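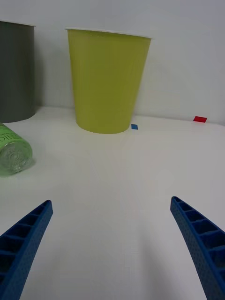 Re: Recycling sort and the break room bins

Posted to the building list, March, 9:40 am

Replying to the list so everyone on the second floor sees it. The earlier message is quoted first and my answers come after.

> Hi all,
>
> We moved into the Gralville building in January and I still can't work out
> what goes where. The bin by the copier says "mixed" and the one in the
> break room says "containers," and last week both of them had a tag on them
> saying the load was refused. Is there a deposit on cans here? Some of
> us have been crushing them to save space and somebody told me we should
> stop. Also, who do we call when the bin is full before pickup?
>
> One more thing. Are paper coffee cups paper?
>
> Thanks,
> Second floor, east side

Taking these in order.

The "mixed" label by the copier is old. It dates from before we changed haulers and it should have come off last fall. That bin is for paper only: office paper, envelopes (windows are fine), folders, flattened boxes that fit. Larger boxes go flat against the wall by the freight elevator. I have asked for a new label and will put it on myself when it gets here.

The break room bin is for cans, plastic bottles and jars. Glass goes in the gray tub under the sink because Ollow picks it up separately and won't take it with the rest.

Both tags were for liquid. Ollow refuses a bag if there is standing liquid at the bottom, and in the paper bin one half-full drink is enough to spoil the lot. Please empty cans and bottles in the sink before they go in. A quick rinse is good but you don't have to wash anything. 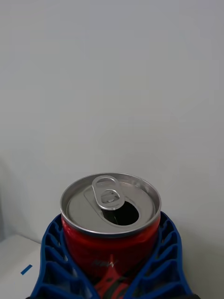
Facilities and Grounds, Gralville Building

On the deposit, yes, there is one, but it only comes back if the can goes through the return machine at the Nulum market across the road. The machine reads the code on the side and spits out anything it can't read, so whoever told you to stop crushing them was right. Leave cans whole. Leave the tab on too. We used to save tabs in a coffee jar on the third floor and the jar is still there, but the collection ended and I don't know of anyone who wants them now.

Bags of whole cans go down to the loading dock cage. They get taken over to Nulum once there are 200 in the cage, and the money goes into the kitchen supply fund. Last year's total was 1577 cans for the whole building, which bought coffee filters, dish soap and the new kettle on the ground floor. If you would prefer to take your own cans home, that's fine, just don't leave them in the break room over a long weekend. We had ants in August.

When a bin is full before pickup, call extension 4 and leave a message with the floor and which bin it is. Please don't set a second bag next to it. The night crew is told to treat anything on the floor as trash, and that is where it will end up.

Paper coffee cups are not paper as far as our hauler is concerned. They have a lining and go in the trash. The sleeve can go in with paper, and so can the cardboard drink trays if they are clean. Lids are trash as well. I know the cups have a recycling mark on the bottom. I asked Ollow and the answer was still no.

Two things that weren't asked but come up every month:

Batteries do not go in any of these bins. There is a box at the front desk.

Toner cartridges go back in the carton the new one came in, with the Ejigu return sticker on it. The stickers are in the drawer under the copier. If the drawer is empty, tell me and I'll order more.

I'd like to get a one-page sheet up in each break room by the end of April. If there are items you are never sure about, reply to me off list and I'll add them. So far I have yogurt cups, foil, padded mailers and the clear boxes the salads come in. Foil I can answer now: balled up and clean, it goes with the cans.

Facilities desk
Gralville Building, ground floor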